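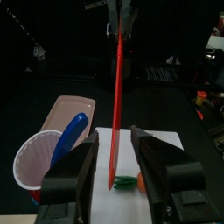 Clerton software meeting, 27th October
Minutes (my turn again, so blame me for the spelling)

Four of us round the desk and one on the phone from Jasness, who kept dropping out, so I've filled in a couple of their points from the chat afterwards. Last time's minutes were agreed without a fight.

1. Two-arm planner

We spent most of the hour on this. The new Zetari build plans both arms together instead of letting the left go first and making the right wait, and I have to say it's a lot nicer to watch! The trouble is planning time. On a crowded table it can take more than 5 seconds to come back with a path, and then we all sit there wondering if it's crashed. I said I'd rather have a worse path sooner. The planner side didn't love that, but we agreed to try a time limit and keep whatever it has found by then.

We also had a long wander into cables. The planner knows nothing about them, and with the grippers nearly meeting over the middle of the white board there are black cables looping between the two. Suggestion was to model them as a fat no-go blob. I think that's too blunt (it would block half the board), but it's a start and we can thin it down later.

Action: time limit in the config file, default left off for now.
Action: me to write up the cable idea properly, with a drawing.
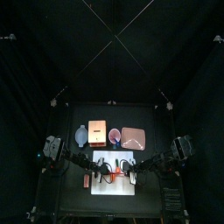 2. Perception

The new labels from Intarasuk are in, 40 object names, and a few are the same thing spelt two ways. "Tray" and "dish" need sorting out before anybody retrains. The wrist views are still the weak spot: the fingers hide a good part of whatever we're reaching for, and the detector loses confidence just when we want it most. Agreed to hold on to the last good guess from the head view until the wrist view catches up.

Action: clean up the label list, then retrain.

3. Logging

Logs are still too big. I moaned about this last time and I'm moaning again. We'll keep full joint data for the latest 100 runs and thin out the older ones. Ticket 26 stays open until the replay tool can read the thinned files, as at the moment it just shuts itself without a word.

4. Any other business

Somebody please update the start-up notes, they still mention the old launcher. Next meeting early in November, same room, and Jasness will try a different phone.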